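Plaveo Help > Data gathering > Hand-held grippers

How many folding demos before it's worth training, and do messy ones count?

Asked in May, 3 answers, 580 views

Hi all, first time posting so be gentle! I've been collecting clothes-folding demos at home with a hand-held gripper (the Huteck one, bought second-hand) and I've got 100 of them so far, nearly all trousers and shorts with elastic waists. My plan was to stop there and train, but I watched a batch back last night and now I'm having doubts. In a good chunk of them I miss the first grab, open up again, have another go and then carry on as normal. Some have a long pause at the start where I'm obviously making my mind up. Do I bin all those and only keep the smooth ones? And is 100 anywhere near enough, or am I kidding myself? I do the lot on one table in the same corner of the room, if that matters.

Answer 1 (accepted)

Keep the missed grabs! I threw mine out the first time round and had a policy that folded beautifully until it fumbled once, and then it just hovered there opening and closing on nothing. If you miss, back off, and get it on the second go, that's a recovery and you want plenty of them. What I do cut is anything where I gave up, or where my other hand came in to help.

Pauses are a different matter. Trim the ones at the start, because otherwise it learns to sit and wait. I use the trimming page in Nolte for that, it's a bit clunky but you can set a start mark and move on quickly. Pauses in the middle I only trim if they're really long.

As for numbers, 100 will get you something that sort of works on your table with your shorts. My current set is 2319 and it still gets muddled by anything with a drawstring. I'd train on what you have now though, just to see where it goes wrong, and then collect more of exactly that. Much better than grinding out another few hundred blind (ask me how I know).

Also, mix up how you lay the things down. I got into the habit of always putting the waistband at the far side, and the day I turned a pair round it was hopeless.

Answer 2

depends what model

Answer 3

Agree with most of the first answer, but I'd worry about the one table more than the count. I did all of mine on a single surface and then moved house, and it fell apart completely. Throw a sheet over it now and again, do some in the evening with the lamp on, shift yourself round to the other side. Pale clothes on a pale table gave me the most bother, so I do extra of those.

Check your pads between batches as well. Once the covering starts to lift or fray, thin cloth can snag on it, and then you've got demos of you shaking a sock loose. I stick mine back down with the double-sided tape that Holer sell, and trim any stray threads when I remember, which isn't often enough.

And write down what each batch was! I've got a folder called "greys" and another called "greys new" and I couldn't tell you the difference between them.

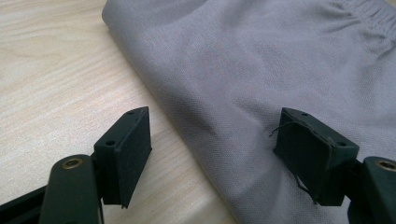
I've gone over to naming them by garment and then which way round it was laid, so shorts-left, shorts-far and so on. It takes a minute before you start, and it does mean you can pull out one group and retrain without it if something looks off. If you're splitting some off for testing, keep back a whole garment too, or you'll be testing it on shorts it already knows.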